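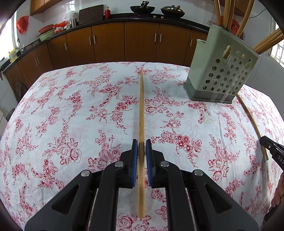 3 min read

Oiling wooden chopsticks and spoons

Unfinished wood gets dull and rough after a few months of washing. A coat of food-grade mineral oil fixes most of it.

Wash everything in warm water with a little dish soap and let it dry overnight. Don't use the dishwasher or a hot oven.

Sand any rough spots with 225 grit paper, going with the grain. Wipe off the dust.

Put a teaspoon of oil on a clean rag and rub it in from end to end. Wait 2 hours, wipe off what's left, and do it again. Very dry wood may need 3 coats.

Stand the pieces upright in a holder with air holes until they no longer feel greasy. Throw out anything cracked or fuzzy at the tip.

Repeat in January and again in summer.

Deolinda Valente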